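# zadis-grip

Offline tooling for the Zadis hand-held gripper logs. It reads a recording, estimates how far apart the fingers are in each frame, and writes a width track the Mernavley planner can swallow without complaint. It complains anyway, but about other things.

Current set: 116 recordings, 2768 labeled frames, all tabletop.

## Width estimation

`width.py` looks for the two dark green fingers, fits a line to each inner face, and measures between them. On pale wood this is about as hard as finding a crow in a bathtub. The estimator was very proud of itself until we gave it a dark table.
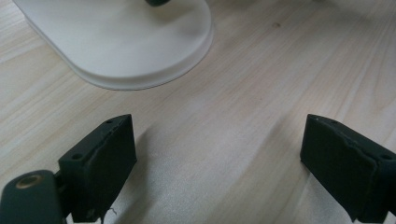
Inner faces are not straight edges, so the fit throws out the worst 25 percent of edge points before it commits. Set `--trim 0` if you enjoy jitter. Shadows on the wood are the other trap: a soft one beside a finger can pass for more finger, and older versions happily reported a closed grip on thin air.

## Usage

```
python width.py --in logs/ --out tracks/ --trim 25
python check.py tracks/
```

`check.py` prints one line per bad track. No output means no bad tracks, or that you gave it the wrong folder. It does not know the difference. Patches welcome.

## Known problems

- 171 frames have no width label. They are marked `null`, and the Westerberg loader reads `null` as zero.
- Large white objects near the fingers upset auto-exposure. Use `--fixed-gain`.
- The config parser came from Grarkow and accepts tabs only.

Last relabeled 29 June 2025.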